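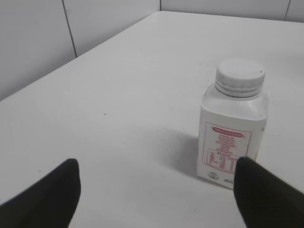 White plastic bottle with a screw cap, on a white tabletop.

Munro have let in four goals since January, and their goalkeeper would like some of the credit to go elsewhere.

"People look at the clean sheets and come to me," he says. "Half of those games I touched the ball with my feet more than my hands."

He joined from Hestby two summers ago, after 100 league games there. The back line he left was always changing. At Munro he has had the same two center backs in front of him all season, and he says it shows at corners.

"We used to talk all the way through them. Now I shout once."

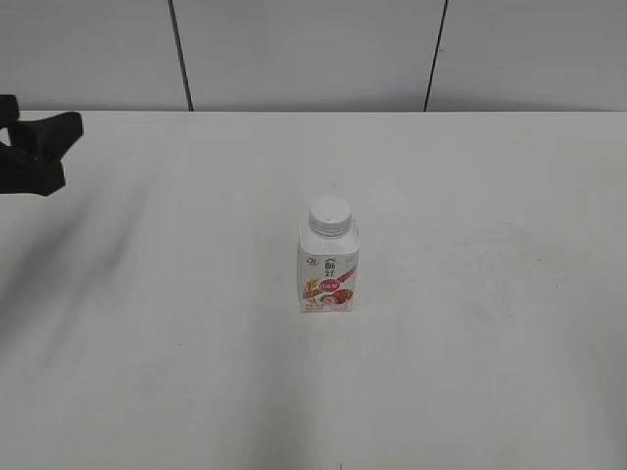 The away draw at Tutovby is the game he brings up first. Munro were a man down before the break and held on in front of 307 people, most of them behind his goal. "They let me know about every goal kick," he says. "I took my time."

He is less happy about the cup defeat to Zura, where he came for a cross and missed it. He has watched it back twice.

"I'd come for it again. I'd just start a yard further out."

His contract is up in the summer. Talks have not started, and he says he has not asked.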